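Hospitality Operations, Unit 2: Running a Neighborhood Bar and Kitchen
Handout for the week of the menu workshop

Welcome back! Last time we looked at leases and licenses, so now we get to the fun part: what goes on the menu, and what it costs you to put it there. Our running case is Brannigan, a corner bar in Brotby with a short kitchen line and a back room it hires out for parties.

Start with pour cost. Take what the drink costs you, divide by what you charge, and you have it. A well drink at Brannigan costs 2 dollars to make and sells for 8, so pour cost is 25 percent. Draft beer runs higher because of foam and line waste, and you should always price from the glasses you really sell, never from the full keg on paper. (Bring a calculator on workshop day. Phones are fine!)

Food is a different animal. The kitchen at Brannigan sends out wings, chili fries, fried pickles and a pork sandwich, and look how much they overlap! One fryer, one slaw, one house sauce. When a cook can reach everything in two steps, a small kitchen can keep up with a packed Friday. 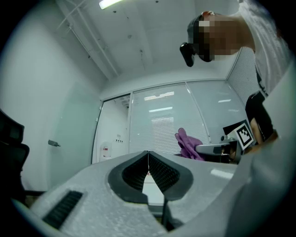 Gripper with ribbed black finger pads; at upper right, a person in a white t-shirt.

Now the back room. Brannigan asks for a 500 dollar minimum spend on weeknights and takes groups of up to 30. A minimum spend is usually an easier sell than a flat room fee, as guests feel they get all of it back in food and drink. Compare this with Pevesico, our second case, which charges a flat fee and then wonders why April is so quiet.

One night of sales to practice on: Brannigan took in 3833 dollars on a trivia night, food and drink together. If food was a quarter of that, what did the bar take? Then try it again with food at a third and see what happens to your staffing.

For workshop day
Read the Skestex case, pages on happy hour only
Draft a six-item bar menu that shares at least three ingredients
Work out the pour cost for two drinks of your choice
Surprise me with a good special!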